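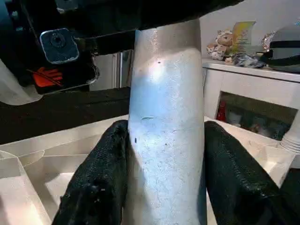
Akley Flat-Pack and Mending Group
Minutes of the October meeting, 7 pm, back room

Present: Halima Ezeani (chair), Bhupendra Kanaujia, Jirayu Nilsuwan, Waltraud Sperling (minutes)
Apologies: Surachet Chaiyaporn

1. Minutes of the last meeting
Agreed, with one correction. The glue we liked so much was Bhupendra's, and I had put it down as Jirayu's. Sorry, Bhupendra!

2. Matters arising
The nursery at Zaki Lane has had its little table back and is delighted with it. They sent a card with a great many handprints on it, which went round the room and is now on the cupboard door. They have three more chairs with loose backs if we would like them. We would!

Jirayu has sorted the screw drawers by length as well as by head. Everyone had a look and it is a lovely job. Please put things back where they came from, and use the odds-and-ends tin if you can't tell.

3. Stools
This took up most of the evening and it was a very good discussion. The Zomley library has asked us for 33 stools for its new children's corner, to be put together and checked before the half-term holiday. They come as parts, with the legs separate, and Halima has had the first box open.

We agreed to build them upside down on the table, seat to the sheet, and to get every leg started by hand before tightening any of them. Bhupendra tried it the other way at home, tightening as he went, and had to undo the lot. Working upside down also means two people can share a stool, one steadying and one turning, and it goes along at a cracking pace once you find the rhythm.

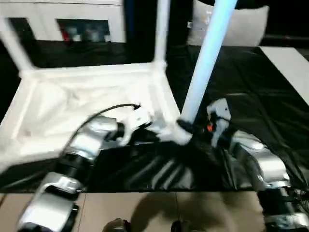
White seat frame upside down on the black plastic sheet, legs pointing up.

Waltraud asked whether the sheet could stay. It wipes clean and small screws are easy to find on it, but it does slide about on the table. Jirayu will bring clips. Halima would like a blanket as well for anything varnished, and has one to spare - it is tartan and fairly hideous, she says, but thick.

Checking: each finished stool is to be stood on the flat bit of floor by the door and pressed at every corner. If it rocks, slacken the legs, press down and tighten again. Any that still rock go under the window with a paper label saying which leg.

We then got on to threads, and stayed on them for quite some time.

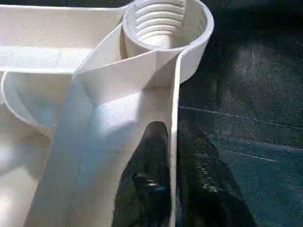 Bhupendra's view is that plastic threads need a gentle start. Turn backwards until you feel the little drop, then forwards, and stop when it is snug. Jirayu agreed about the start but likes a firmer finish than Bhupendra does. We settled on hand-tight plus a quarter turn for the whole order, so that the stools all match, and will look at them again after a week of being sat on. Surachet had sent a note in favour of candle wax on stiff threads. Agreed to try it on one stool first.

4. Spare parts
Vondeo Supplies will let us have 128 felt pads for the price of the postage. Wonderful news, and thank you to Halima for asking. That leaves us four short for the library order if every leg has one, and Waltraud has a strip of felt at home that can be cut up.

5. Open evening
Last year's was such fun that we are doing it again. People bring one wobbly thing each and we mend it together. Surachet to be asked about the tea urn. Halima will put a notice in the Akley newsletter and get 200 leaflets printed.

6. Any other business
The window catch is stiff. Wax was suggested.
A green-handled screwdriver has been left behind, on the hook by the sink.

Actions
Jirayu: clips for the sheet
Halima: blanket, leaflets, reply to the nursery
Bhupendra: wax test
Waltraud: felt, note to Surachet about the urn

Meeting closed at 9.10 pm. Next meeting in November, same room, same time.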